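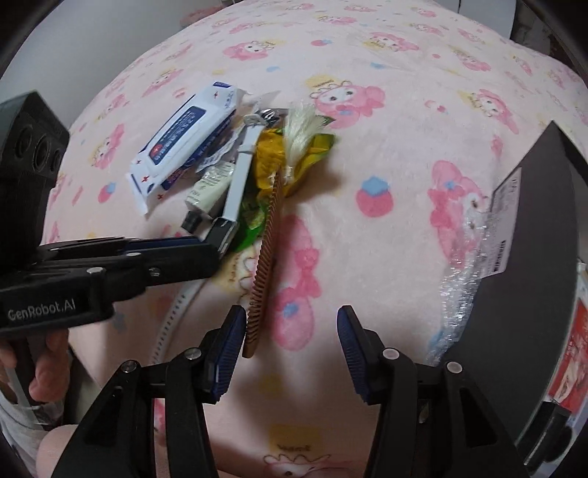
4. Equipment Planning and Purchase

4.1 Starting point

The budget for the tidying study was drawn up in April, before the task list was final. At that stage we knew that all demonstrations would be done by people holding grippers in their hands, and that the arms would come later, on a separate grant line. This section covers the first part only. It describes what we planned to buy, what we bought, and where the two differ.

Three costs had to be settled early: the grippers themselves, the spare parts, and the objects to be handled. The first plan put nearly all of the money into grippers and treated the other two as small change. Lorna Salazar, who kept the purchase records, asked for spares and objects to be given their own lines, and the tables in this paper follow her layout.

4.2 Grippers and working in pairs

The main choice was between single grippers and pairs. A single gripper is cheaper and leaves the other hand free, but a free bare hand tends to help. In our pilot at the Monthorpe rooms, people steadied a packet or pulled a strap loose with their fingers without noticing that they had done so. Those recordings could not be used for a two-arm robot. We therefore planned for pairs from the start, which doubled the unit count and also the number of batteries, chargers and storage cards.

Figure 1 gives a fair idea of the kind of work the pairs were needed for. One gripper has its tips against a white plastic strap standing up in a pile, while the other is open on either side of a long, narrow comb. Small and thin items like these sit close together and often lie over one another. An operator with one tool must decide which item to deal with first; an operator with two can hold one thing out of the way and reach for the next.

We asked for written offers from three suppliers. Jotik quoted by the pair and included one set of pads. Deletti quoted by the single unit, with a discount that started above the number we could afford. Macedo offered a lease with a service visit, and we looked at this for some time. The lease was cheaper over the first term and more expensive over the full length of the study. It also required damaged units to be sent back before a replacement was shipped, and with a small stock that would have stopped work at one station each time. We chose to buy.

The budget ceiling for grippers was $4,000 per station, with one pair at each station. Delivery was charged separately and had been left out of the first plan.

4.3 Pads, screws and other spares

The ridged pads on the inner faces of the jaws are the part that touches everything, and we budgeted for them as a consumable. Over the recording period we replaced 37 pads. Most were changed at the weekly check, when the ridges had worn down at the tip. A few were changed at once after they picked up glue from packaging labels, which we were not able to clean off without damaging the surface.

The linkage screws were a smaller cost but a larger nuisance. They have to be tight enough that the jaws close evenly and loose enough that they move freely. Marilou Buenaventura wrote a short checking routine, done at the start of each shift with the jaws fully open and then fully closed. We had not budgeted any staff time for this. In a new plan we would enter it as paid hours from the first week – it is cheaper than throwing out recordings made with a crooked jaw.

We kept 7 complete spare grippers, counting left-hand and right-hand units together. This was an error in planning. The two sides do not wear at the same rate when most operators are right-handed, and late in the study we had left-hand spares on the shelf and none for the right. Spares should be counted by side.

4.4 Objects and surfaces

The object line was meant to cover a fixed set of household goods. Honeylyn Salazar put together the first list, which favored rigid items with plain shapes. After the pilot we moved money toward things that bend, crumple or slide: wipes packets, plastic wrappers, snack bags, small tubes, straps with buckles. Boxes stayed on the list, including some wrapped in bubble wrap. By the end the inventory held 371 objects. Packaging made up the largest group and cost the least, but it wore out quickly and had to be bought again.

Surfaces were also charged to this line. Plain table covers are easy to find, and a set made up only of them would be too easy for later vision work. We added bedding with busy prints, such as the pink blanket with cartoon figures and strawberries in Figure 1, where a small red item can lie on a printed red shape. Soft surfaces also move when a gripper pushes down on them, and operators needed more practice time than we had allowed. Aicha Morsy revised the training estimate on this basis, and Bienvenido Salazar moved the difference out of the travel line.

4.5 Figure and remaining items

Figure 1. Two hand-held grippers at work over a pile of mixed small items on a patterned blanket. The left unit carries the marking "GenRobot.AI" and has a camera housing with three lenses at its rear.

Costs for storage, labeling and the later arm purchase are not included in the totals above and are reported in Section 6.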